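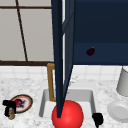

Page last changed: December, prices and hinge note

Susholm soft-close hinge, two-pack, for wall and base cabinets

We sell this hinge and we use it in our own shop kitchen, so take the praise with some salt. We certainly took the maker's with some. The Susholm leaflet says "silent for life." We don't know whose life they had in mind. It is quieter than the Lellby it replaced on our shelves, and it costs more. Whether the difference is worth paying for depends on how often somebody in your house lets go of a door and walks off.

What you get: 2 hinges, 2 mounting plates, screws. The screws are soft. We'd throw them out and buy better ones, and we have told Susholm so.

The box says the damper is good for loads "typical of modern kitchens," a phrase that means nothing. On a light door the damper is too strong and the last bit of travel takes forever. On a tall, heavy door two hinges aren't enough, whatever the chart says. Buy a second pack.

Adjustment is in 6 directions according to the leaflet. That is three screws, each of which turns both ways. The depth screw works well. The height screw slips if you lean on the door while you tighten it.
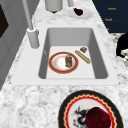 Will these fit the holes left by my old Lellby hinges?
The cup hole matches, but the plate holes don't line up, so plan on drilling new ones and filling the old.

Finish: nickel only. A black version has been "coming soon" for as long as we've carried the line, and we've stopped taking names for it.

Warranty: Farías, the importer, covers the damper for 1000 closings a month, which sounds generous until you ask how they would count them. We did ask. In practice, bring the hinge back with your receipt and we'll swap it at the Vanevmont counter ourselves.

Sold by the pack. Single hinges on request, Sunday excepted.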